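Unit 4: Demonstration by Teleoperation
Instructor: Henrique Sequeira
Laboratory sessions: Olga Arruda

In kinesthetic teaching the operator moves the arm by hand. In teleoperation the operator stands apart and works from the camera views. Each student will complete two demonstrations by each method on the Tandby bench.

The September set holds 2,373 demonstrations, mostly of packaged food. Crinkled, glossy bags are harder than boxes: reflections shift with every fold, and one package often hides part of another in the wrist view.
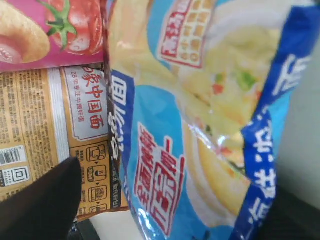
Approach slowly and pause before closing the fingers. Failed grasps are to be kept and marked as failed in the log.

Reading: Course notes, section 2, before the laboratory session.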